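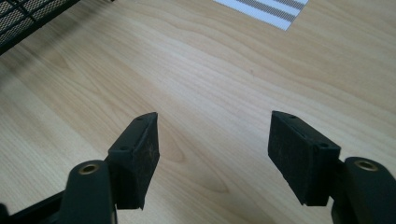
Pale tabletop, wavy grain.

Mirnar (Plolline, upstairs from the old Gekis showroom)

I'd heard so much about Mirnar by May that I was ready to dislike it, and I half managed. The menu calls itself "coastal sharing plates." What that means is small plates, priced like big ones, and a server who tells you to order 2 each and then looks worried when you do.

The grilled okra was good, I'll give them that. Charred, salty, gone in a minute. The fish curry came with rice for one and a serving spoon for four. I asked for more rice and it took 20 minutes, by which time the curry was history.

Chef Tharushi Patwary used to cook at Abeysekara, and the sambol is the same one, still excellent. The "deconstructed" hoppers are a mistake. A hopper is a bowl you can eat - break it up before it gets to me and I've got crackers.

We paid $70 for two with one beer between us and stopped for fries on the way home. Service is friendly, music is too loud after 8 p.m., and they don't take reservations for parties under six. I'd go back for the okra at lunch, if somebody else picked the rest.

2 stars out of 5.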